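March 24, 2019

Cup task, comparing the two fingertip sets for Kevin and Isabelle. Same controller settings as last time, only the fingers changed. Set A is the narrow Munetti tips, set B is the wide soft pads from Hinberg.

I began with A. With one paper cup the narrow tips go in well at the rim, but they press in a small area and the wall bends inward. I lowered the closing force to 6 N and it was better. The nested pair is more stiff and I had less worry with it. From the wrist camera the tan cup and the white lip inside it are easy to separate by eye.

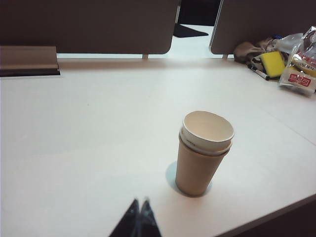
The approach from the near side I will keep for both sets, so that Dwight can compare the logs directly. Set A did 20 attempts before lunch. I did not yet look at the force curves, only wrote pass or fail on the sheet.

Question for Lorne: should the fixed camera be calibrated again when we change fingers? I think no, but the wrist camera yes, because the tip offset is different.

For the separate cups I want one row, white, tan, white, and the arm should take the tan one without touching its neighbors.
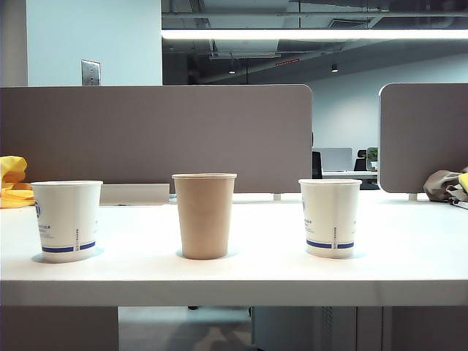

Spacing is by hand for now. Yvette has a paper template with marks and I will ask her for it, otherwise the results of A and B are not fair to compare.

To do: mount set B, repeat the same 20, save the wrist video at full rate.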